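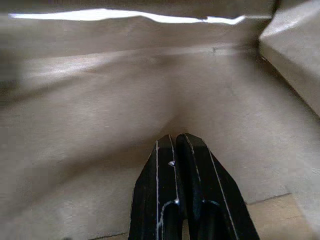
Gripper notes, September 4, 2020

Swapped the finger linkage on the Brirnel arm this week. The old one had 3 mm of play at the tips, fine for blocks and useless for paper. Current limit is now at 85 percent – any higher and the servo driver trips. Kraft paper is still the hardest material on the list, as the force reading barely moves until a fold stiffens. Seon-mi Bang suggested closing in two stages with a short pause. I have that half coded. Next job is the wrist cable, which still snags at full rotation.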